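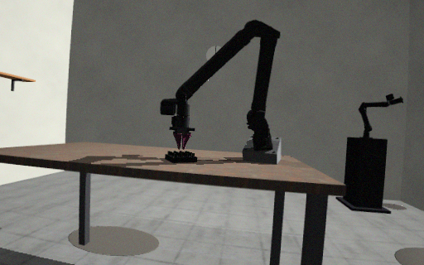 Community Notes Need a Maintenance Schedule

14 comments

When a false post spreads on a social network, the usual argument is over who should label it. Some people want paid fact checkers, some want user panels, and some want no labels at all. I have spent much of my working life on the storage side of moderation systems, and I think the argument skips a duller question. What happens to the label after it is attached?

In most systems, very little. A note is written, it passes whatever vote or review the platform uses, and it is stored next to the post. From then on it is treated as finished. The post may be shared for years. The page the note links to may move, change, or disappear. The claim in the note may have been correct in October and wrong by spring. The database has a field for when the note was approved and usually no field for when it was last checked.

I think that second field should be required, and I think platforms should hide or gray out any note that has gone too long without a check.

Consider Husolura, a mid-sized forum network where I did contract work on archive exports. Its members can attach correction notes to any public post. The feature is well designed at the front end. Writers must give a source, and a note needs votes from accounts that do not usually agree with each other. Halyna Kostiuk, who ran the export project, asked me to pull a sample of notes from the oldest history boards and follow every link. We looked at one long thread about a railway bridge. The opening post dated the bridge to 1867. A note said this was wrong and pointed to a museum page. The museum had since revised the page, and it now gave 1867 as well. The note was still up, still marked as helpful, and was telling readers that a correct post was false.

The bridge did no harm. The same code handles notes on medicine doses, voting rules, and whether a named person was arrested. In those cases a stale note is worse than no note, because readers have been trained to trust the box under the post more than the post.

The common reply is that users can report bad notes. They can, but the numbers work against it. Reports come in while a post is getting traffic. Once traffic drops, the people who knew enough to object have moved on, and the remaining readers arrive one at a time from search results. Each of them sees a note with no visible dispute. A process that depends on attention will not repair items that have lost it. Software people know this from dependency updates and expired certificates, and we solved those cases with timers.

A timer for notes would be simple to build. Each note gets an expiry date when it is approved. Notes on breaking news get a short one, say 9 days. Notes on settled matters get 7 months. Before expiry, the system tests the source link, compares the page text to a saved copy, and sends the note to 2 reviewers if anything has changed. If nothing has changed, one reviewer is enough. If the review does not happen, the note drops to a gray state with a line that gives the date of its last check. It is not deleted, and its history stays public.

The strongest objection I have heard came from Ernő Gál, who maintains the review queue at Lornitz. His point was that expiry hands a tool to people who write false posts. They only have to wait. If the queue is flooded, notes lapse, and the false claim stands alone again. He has seen queues flooded on purpose, so I take this seriously.

I have two answers. First, the gray state should still show the note text, so that waiting buys an attacker a weaker note and leaves the claim marked. Second, the queue can be ordered by views. Almost all reading happens on a small share of posts, and a flood of reports against unread material should not delay checks on the material people see. Neither answer removes the risk. I would still choose a known risk in the queue over an unknown amount of wrong text presented as current.

Cost is the other objection, and here I have less patience. Platforms already store a copy of the post, the votes, and the appeal record. A saved copy of the source page adds little. Review time is the real expense, and it grows with the number of notes. A network that cannot afford to check its notes should publish fewer of them.

There is also a gain for people who study this field. Today an outside researcher can count how many notes were shown and how fast they appeared. With a last-checked field, the same researcher could report how many were still right a year later. I know of no platform that publishes that figure now, and I would read it before any of the others.

62 shares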